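To: floor-automation list
From: Spyros Nikolaidis
Date: 6/5/20
Subject: Re: Change room tidying job, effect on rosters

Jenell wrote:
> Spyros, you said at the last catch-up that the tidying job was moving
> from the programmers to the day crew at Brumivholm. Can you put
> something on the list about what that means for people's hours? Two
> of my lot have been told they will be "supervising" and neither of
> them knows what they are meant to be looking at. Also, is the
> evening tidy-up shift gone or not? We have heard both.
>
> And does anybody have to learn to code?

Answering in order, with some background for those who joined after February.

The evening tidy-up shift is not gone. It is shorter. Before the trial it was two people for the whole evening, and a good part of that was picking up shoes and bags in the staff change rooms and putting them back where they belong. The plan is that the Tultusent arm takes over the picking up and one person does the rest: benches, bins, floors, lost property. The second person moves to the day crew and checks the arm's work in simulation before any new routine goes near a real room. Nobody loses hours under this roster. I have that in writing from Maihi and I can forward it.

On supervising, I agree the word was a poor choice. What your two people will do is sit with the simulator, start a run, watch it through the gripper view and mark it pass, fail or unsure. Each run also gets one line in the comment box. That is the whole task for the first month.

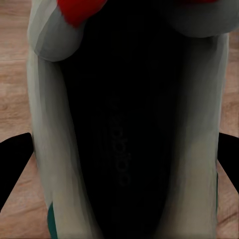

Training is 30 minutes with me and then a morning next to someone who has done it before. No coding. If a run needs changing, it goes back to the programmers with the comment attached, and they fix it or ask you what you meant. The comments matter more than the marks. "Fail" on its own tells them very little. "Went for the heel, should have gone for the side" is something they can work with, and the people who have done this by hand for years write much better comments than we do.

We have 343 runs marked so far out of 3,638 in the queue. Please don't read that as a target. There is no quota per person and there won't be one while I am looking after this. Some runs are over quickly and some need to be watched three times. If you are getting tired eyes, stop and do something else. I have asked for a proper monitor in place of the laptop and will keep asking.

A few people have asked why the simulated room looks so bare compared with ours. The programmers started simple on purpose and will add clutter as the routines settle. Your crew should have a say in what gets added, as they know what really ends up on the floor at the end of a shift: wet socks, hard hats, lunch bags, the odd thermos. Send me a list. It doesn't need to be neat.
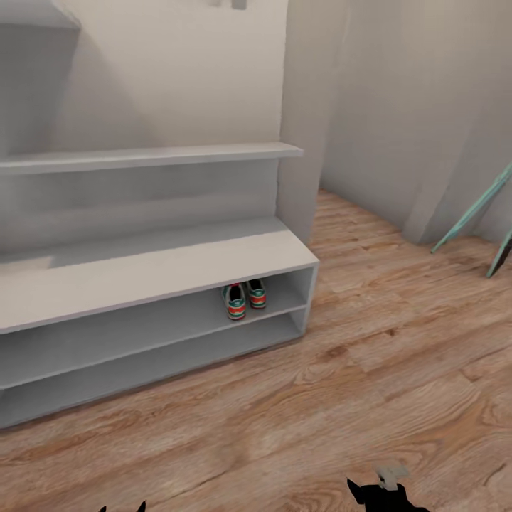
Where things belong is the other part we need the crew for. The programmers' rule at present is "footwear goes in the bench", and that leaves a lot open. In the simulated room the bench has two open compartments, and the sneakers are side by side in the upper one with their toes pointing out. At Brumivholm most people put boots low and runners up top, and quite a few put them in heel first so they can find their own. Is that a preference or is it the rule? If it is the rule, somebody has to write it down before the arm can follow it. I would sooner that came from the people who use the room than from my office.

The same goes for anything leaning on a wall. Ladders and brooms are to be left alone by the arm for now. If you see a run where it goes near one, mark it as a fail even if it did everything else properly.

Pay: marking runs is paid at the ordinary day rate. The person who moves off evenings does lose the evening loading, and that is a fair complaint. Maihi has agreed to keep the loading going for 23 weeks from the changeover. After that it is up for discussion, and I can't promise how it will go. If you want it raised sooner, put it to me in an email so there is a record.

Moving between shifts is voluntary in this first round. If no one from evenings wants the day spot we will advertise it inside the site, and the evening shift stays at two until it is filled.

Jenell, could you let me know which mornings suit your two? I can come over to your side of the building if that is easier. The simulator runs fine on my machine and all I need is a desk and a power point.

Spyros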